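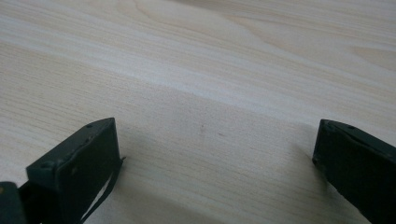
Trurnine table top, pale wood
Item no. 3295

The Trurnine is our lightest table top. The color is a very pale blond, close to cream, with soft beige streaks. The grain runs in long curved lines, and in some places it makes wide arches. Each top is cut from different boards, so please do not expect that yours will have the same lines as the one of your neighbor.

In strong light the surface can look almost white. We recommend to order a sample piece first and keep it for one or two days in the room where the table will stand — the color in the evening is warmer than many customers think.

Finish: clear matte oil, two coats, applied in our Rilport workshop
Legs: not included, fits all Stundero leg sets
Screws: included with the leg set
Delivery time: 4 weeks

Care
Wipe with a soft cloth, a little damp, and always along the grain. Small dark specks are a normal part of the wood and we do not sort them out. Marks from a cup or a pencil can be removed with fine sandpaper, but then this place must be oiled again. Do not use cleaners with bleach.

Samples
A sample is free with any Stundero leg set. Without the leg set we ask only for the postage.

For special sizes and rounded corners please write to Hafiz Nasution at the Lubis office. Send a simple drawing with all sides measured, also the height you need, and he will answer with a price.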